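Rirwood couples get a new wedding film studio on Trumell Street

Fri 29 November

If you are getting married in Rirwood next year and still don't have anyone to film it, you have a very good new option. Leszek Bednarek has opened Śliwiński Films in the old piano shop on Trumell Street, and the first bookings are already in the calendar.

Bednarek named the studio after his grandmother's family, the Śliwińskis, who ran a portrait business for most of her childhood. He has spent the past 16 years shooting weddings for other companies, mostly up and down the river between here and Ferbridge, and people who know the local wedding business will have seen his work even if his name wasn't on it. The long lantern walk at the Ferbridge boathouse, the one that got passed around so much two summers ago? That was his!

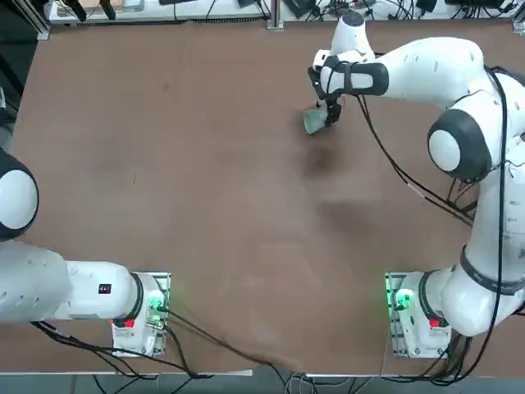 The new studio keeps things simple. There are two packages. The shorter one covers the ceremony and the first hour of the reception, and you get a film of six or seven minutes. The longer one starts with everyone getting ready and goes right through to the last dance, with a full cut of the vows and speeches on top of the highlights film. Both come with a meeting at the studio a few weeks before the day, where you sit down with Bednarek and go over the schedule, the names of the people who matter most and the songs you can't stand.

"I want to know who the loud uncle is," he said. "Every family has one, and I want a microphone near him."

Sound is where he gets really excited. He records the vows on two separate microphones and puts a third on whoever is leading the ceremony, and he will happily play you the difference on the big speakers in the back room. We listened to a toast from a barn wedding with heavy rain on the roof, and every word came through – even the whispered bits at the end.

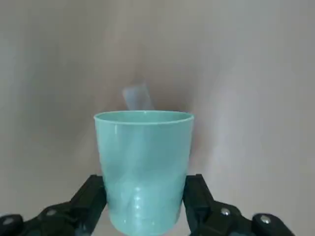 Bednarek also offers something we haven't seen from other studios in town. Bring in your parents' or grandparents' wedding tapes, and he will transfer them and work a few seconds of the old footage into your own film. He has tapes from four families on his shelf right now, including a reel with a brass band marching down Trumell Street back when it still had streetcar tracks. One bride cried through the whole test screening, he told us, and so did her brother, who had only come along to drive.

Prices start at 1000 dollars for the shorter package. Couples who marry on a weekday pay 600, a deal meant for small weddings with a short guest list. A deposit holds the date, and you can move it once without paying again.
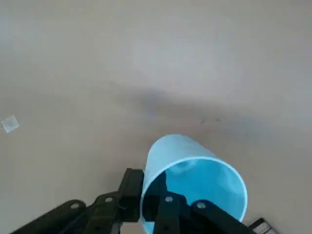
The studio will hold an open evening in December, with finished films running on a loop in the front room and plenty of time for questions. Bring your venue details if you have them, because Bednarek has filmed in nearly every hall and garden around here and knows where the light falls in each one. He is also looking for a second shooter for the summer, and beginners with a good eye and comfortable shoes are welcome to bring a few clips along.

Śliwiński Films is at 383 Trumell Street, next to the flower shop. The door is open in the afternoons from Tuesday to Saturday, and mornings can be arranged by phone.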